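December, workshop notebook, counter bench / breakfast setup

10:40. Started late. Kettle in the back room tripped the breaker again so lost the first bit of the morning to that. Moved the kettle to the other circuit, put tape on the bad outlet. Do not un-tape.

Goal for today: settle the object set for the kitchen counter and stop changing it every week. List keeps growing and then half of it goes missing in the cupboard. Want a fixed set, one crate, one label.

Crate is the Nordin one with the hinged lid, the old one had a split corner. Label 1238 goes on the short side so it reads from the aisle. Wrote it on the long side first, crossed out, ignore.

Counter: wiped with the Grinolex spray, then plain water, then dry cloth. The gray speckle hides crumbs really well, have to run a hand over it. Streaks if you skip the water. Still too shiny toward one side when the overhead is on full, things mirror in it. Tried the overhead at half, better but then the curtain goes dull and yellowish. Left it on full for now. Matte mat would fix it but then it's not a kitchen counter any more.

Curtain: steamed the bottom half only, ran out of water. Pleats hang ok. Hem tucked down behind the counter so it doesnt ride up when the door opens.

Set as of this morning:
toaster, two slice, cream w/ silver top
bowl, light blue
bowl, mint green
clear food container + lid w/ blue rim
navy pot, metal lid
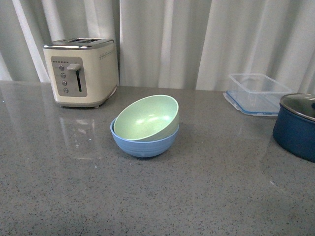
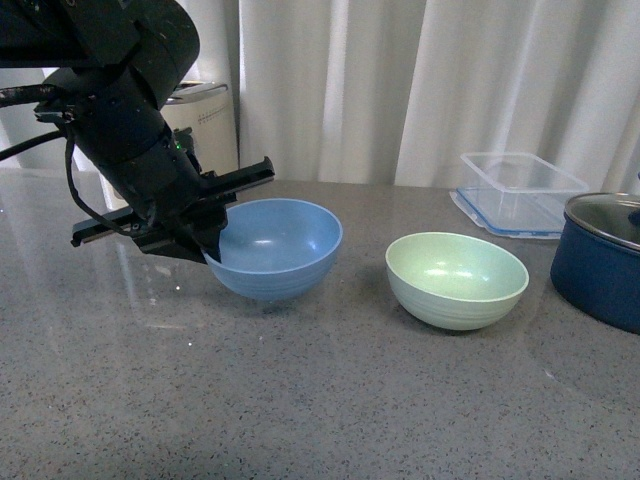
Bowl notes. They're close enough in size that they nest and then stick. Had them stacked in the crate last week and it took two hands and some swearing to get them apart. From now on a sheet of kitchen paper between, or just pack them side by side, there's room. Don't put them touching on the counter either, leave a gap you could get a fist into.

Also the color question. Under the old bulbs the blue and the green looked like the same bowl to half the people who came by. Under the new ones fine. If anybody swaps the bulbs back write it in here please.

Toaster: emptied the crumb tray, more in there than expected considering we never toast anything in it. Cord is a pain, wants to spring back up over the counter edge. Velcro tie from the Olteck drawer (second one down, not the top one, top one is all zip ties). Rubber foot missing, put a felt dot there instead and now it doesnt rock. Check the dot next time, adhesive is cheap.

12:15. Lunch. Came back and someone had put a mug on the counter. Mug removed. The counter is not the break table!!

Food container: lid was warped from the dishwasher. Flattened it under the toolbox over lunch, mostly worked, one corner still pops. Hand wash only, adding that to the crate label. Spare from Indatier would be 2 weeks so living with the corner.

Pot: lid knob was loose, tightened, quarter turn. Inside has a water ring, vinegar didnt shift it, left it. Weighed it on the bench scale in case anyone wants it: 1728 g with lid. Scale was zeroed beforehand for once. Didn't weigh the bowls, battery died right after. New battery on the shopping list.

Layout. Pot wants to live over on the right, it's the heaviest thing and I dont want to reach across the bowls with it. Container toward the back. Bowls forward. Tried the bowls at the back first and you have to lean over everything to get at them, no good. Marked the spots with small pencil ticks on the underside lip of the counter, NOT on the top, pencil on the polished bit ghosts and takes forever to get off.

Counter depth is 600 going by the paperwork, mm. Haven't measured it myself. Should before ordering the new crate insert.

Things considerd and dropped from the set: glass jug (chips), the tall thermos (falls over if you breathe near it), wooden spoon (always ends up in someones desk). Could bring the spoon back if we get more than one.

15:30. Packed everything into the crate once as a test. Toaster goes in first, upright, then pot beside it with a towel between or the silver top will get scratched up. Container on top of the pot, lid separate, slid down the side. Bowls last. Crate closes but only just, the latch needs a thumb. Unpacked again, back in its spots.

To do
battery for scale
measure counter
second wooden spoon??
refill steamer, do top half of curtain
new felt dots, better ones
find out who owns the mug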